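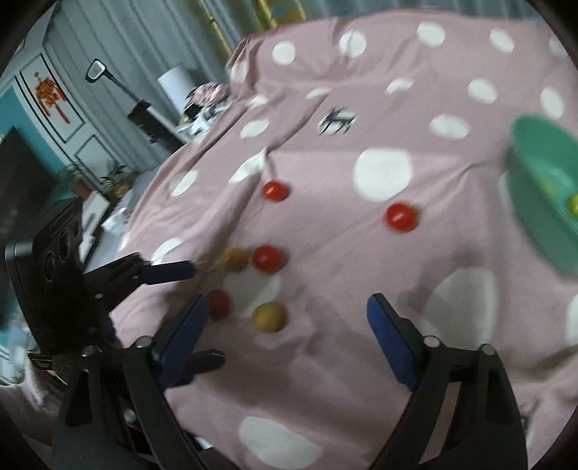

Fruit into the green bowl, on the spotty pink cloth, taken from one of the hand-held grippers.

Matance collection group, December catch-up, notes by me (Rattana Suwannarat)

I've typed these up from my scribbles, so if I've put words in your mouth, shout and I'll change them. Etornam Quartey was in the chair and we started at 4, or a bit after, once everyone had found a seat.

Last time's notes
Agreed as they stood, apart from one fix. I'd written that Gritberg wanted every clip trimmed to the same length. They don't — they want the clip to start before the hand moves and end once it has gone still, however long that takes. Sorry about that, my mistake.

Where we are with the fruit task
We said we'd hand over 200 good runs of the fruit task and we are 16 short. Etornam was pleased, and so was I, as I'd thought it was more. We went through a batch on the big screen and had a proper argument over what counts as good. I said a run where you miss a tomato, go back and get it should stay in, because the model has to learn how to go back for things. Etornam was worried that too many of those would teach it to dither. In the end we agreed to keep them, but tag them as "second try" so Gritberg can leave them out if they like.

Dropped fruit is a different matter. If it rolls off the cloth and you have to put a gripper down to fetch it, bin the run and start again.

Blur
I brought this one up. Quite a few of the clips go soft when the person is moving quickly, and you can see it on the fruit as well as the cloth. We're all getting faster with practice, which feels lovely but isn't much help here! Etornam asked us to slow down on the way in to the fruit and not fret so much about the way to the bowl. I'm going to try counting in my head and see if that does it.

Cloths and backgrounds
Long chat, probably too long. The pink cloth with the spots and reindeer has done a lot of work and some of us are fond of it. The question was whether to smooth it flat before each run. I'd been doing it out of habit (I can't leave a creased tablecloth alone at home either) and Etornam would like me to stop. People's homes have creases, and fruit sits differently against a fold. So leave the folds be, and give the cloth a tug between runs so they fall in new places.

We also agreed not to tidy the room behind. Curtains, plants, bags, whatever is there can stay there. The only things to move are letters or anything else with a name and address on it.

Mixing up the starts
Grestis is the tool we use for labelling, and it has a handy view that lays all the first moments of the clips side by side. Looking at that, we've been lazy. The bowl is on the right in far too many of them. For the remaining runs please put it on the left or at the far side, and swap which colour you pick up first. I'd never noticed that I always go for red.

Pap
Pap is our name for the next task, squashy food, and it's still at the talking stage. Etornam would like to begin with ripe banana. I asked who would be washing the finger pads and there was a silence, so that carries over to next time.

Labels
Two of us had been writing "tomato" and the rest "cherry tomato". It's "small tomato" from now on, in every clip, and I'll go back over the old ones in Grestis.

Jobs
Rattana: fix the tomato labels, add the "second try" tag, ask Gritberg about file names.
Etornam: check the last batch for blur, find us a second cloth with no pattern on it.
Everyone: finish the last 16, with the bowl somewhere new.

Any other business
The kettle in the back kitchen is working again.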